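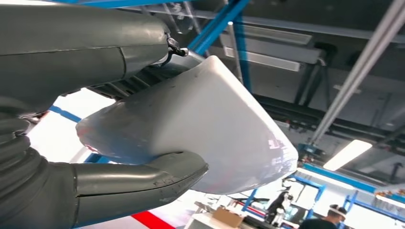 The Gretside Touch Words Group
Wynne Papers in Everyday Language, July

Figure 2. Smooth and ribbed surfaces together: a smooth white object held between dark grey fingers, with rounded folds at the base of the lower one.

3. Words for surfaces in Gretside speech

3.1 Smooth and its neighbours

We began with "smooth" as we expected it to be dull. It is the commonest touch word in our recordings and every speaker uses it, so we thought it would serve as a plain baseline against which the livelier local words could be set. We were wrong, and happily so. In the kitchen conversations "smooth" was used of gravy, paint, a gear change, a baby's forehead, a well-ironed sheet and, by one speaker, a funeral. Only some of these have anything to do with fingers. Yet when we asked speakers to put the uses in order from most to least ordinary, nearly all of them put the surface uses first, even those whose own recordings were full of the other kind.

The contrast shown in Figure 2, smooth against ribbed, is the one that dictionaries of standard English handle best. A surface has folds or it hasn't. Gretside speech divides the ground differently. Older speakers have "slape" for a smoothness that might let you down, the smoothness of a wet step or a worn heel, and keep "smooth" for the kind that can be trusted. A table is smooth. A table with spilt oil on it is slape. The younger speakers understand the word perfectly well and laugh when they hear it, but in free talk they say "slippy" and leave it there.

The laughter interested us a good deal. It came at "slape", at "claggy" and at "nobbly", and never at "coarse" or "rough". We think that the funny words are the ones people learned by being told off. Several speakers, quite unprompted, tied "claggy" to a particular pair of boots in a particular hallway. A word that arrives with a scolding seems to stay vivid long after the boots have gone, and we would love to see this tested somewhere other than a small valley with heavy soil.

3.2 Ribbed, ridgy, corded

For surfaces with regular raised lines the recordings give a real feast. "Ribbed" is used for knitting and for almost nothing else. "Ridgy" covers fields, roof sheets, fingernails and the edges of certain biscuits. "Corded" belongs to a handful of speakers who had worked with cloth, and they were strict about it: a corded thing must be soft enough to give when pressed. One of them refused the word for a radiator and was rather offended to be offered it.

This strictness matters for how we sort the material. In our first pass we grouped words by shape alone, following the scheme used in the Drorico survey of upland speech. Shape gave us tidy groups and poor guesses. When we added a second question, whether the thing yields under the thumb, the groups became messier on paper but matched what speakers said far more closely. Touch words, at least here, carry a small record of what the hand was doing at the time. You stroke to find out whether something is smooth. You press to find out whether it is corded. Speakers made these movements in the air as they talked, and on the recordings you can sometimes hear a sleeve brush the table.

3.3 Words borrowed from sound

A last group, which we had not planned for at all, borrows from hearing. "Scratchy", "squeaky" and the lovely "whispery" were all given for cloth. "Squeaky" was also given for freshly washed hair, cheese and new snow. We had taken it for a sound word with a side line in surfaces, but 5 of the 30 speakers said firmly that they meant the feel, and one added that her hearing was too poor to mean anything else.

The borrowing seems to run one way. We found sound words used for touch in every part of the valley, while touch words used for sound were confined to "rough" and "smooth" said of voices. Whether the same holds outside Gretside we cannot say from this material. The Grundetti word lists, which cover the next valley to the north, were gathered by post and record single words with no talk around them, so they give the word "squeaky" and no hint of what was squeaking. We return to those lists in Section 4, where the spellings turn out to be more useful than the meanings.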